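Drollum Textile Care Survey: Data Card
Release 2, 5/1/19

Summary

The Drollum Textile Care Survey is a table of household answers on how clothing is washed, dried, mended and discarded. It was compiled by the Hauksdóttir Institute for Household Studies from paper forms returned in two towns, Drultaneck and Hukholm. The release contains 600 records, one per household. No names or street addresses are included.

Contents of the release

records.csv holds the main table, one row per household.
items.csv holds the garment categories and their codes.
notes.txt holds free-text remarks, with personal details removed.
CHANGES lists corrections made after Release 1.

Garment categories

Each household was asked to report on the garments it washes most often. Categories are assigned by use and fabric type. Color and print are recorded in a separate field, pattern_code, which takes the values plain, striped, checked, printed and other. Where a garment carries both stripes and checks, the coder was instructed to enter checked. 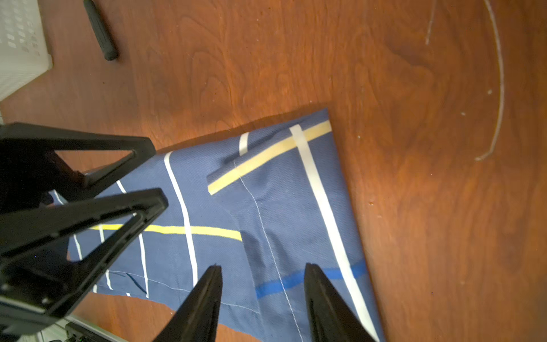 Navy cloth with crossing stripes, a pattern coded as checked.

Pattern was added to the form at the request of users who study dye loss. It should be read as the household's own statement, reviewed by a coder only where the answer was blank or unclear. In 87 records the field remains empty and is stored as NA.

Collection

Forms were distributed in October and returned by mail or at public library desks. Drultaneck households received the long form, which has 65 questions. Hukholm households received the short form, which omits the section on mending. Users comparing the two towns should restrict their work to the shared questions, marked with a 1 in the column named common.

Water temperature was reported in words (cold, warm, hot) and was not measured. Frequency of washing refers to the four weeks before the form was completed.

Folding and storage

The long form asks whether garments are hung, folded or rolled after drying. Folded items are further coded by the number of layers, where the household gave one.
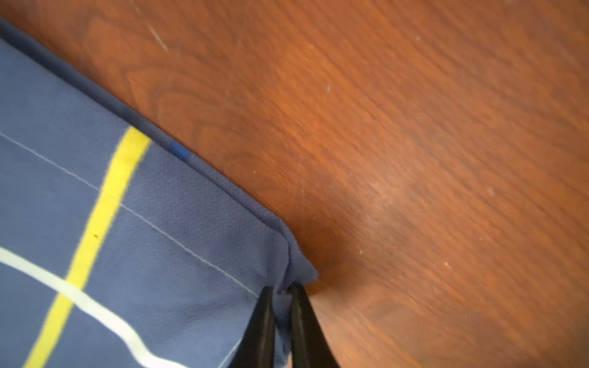
Answers to this section were less complete than elsewhere, and 184 households left at least one storage question blank. Blank answers have not been filled in. The field store_other contains short phrases in the words of the household, with spelling left as written.

Known limitations

The sample was drawn from library mailing lists and does not represent the full population of either town. Households that use a commercial laundry are few, and the table should not be used to estimate laundry spending. Wool and silk are combined under a single code in Release 1; they are separate in this release, and code 7 is no longer in use.

Permitted use

The data may be used for teaching and research. Users may not attempt to identify any household. Published work should cite the Drollum Textile Care Survey and give the release number.

Corrections

Errors should be reported in writing to the Institute with the record number and the column name. Accepted corrections are entered in CHANGES and applied at the next release.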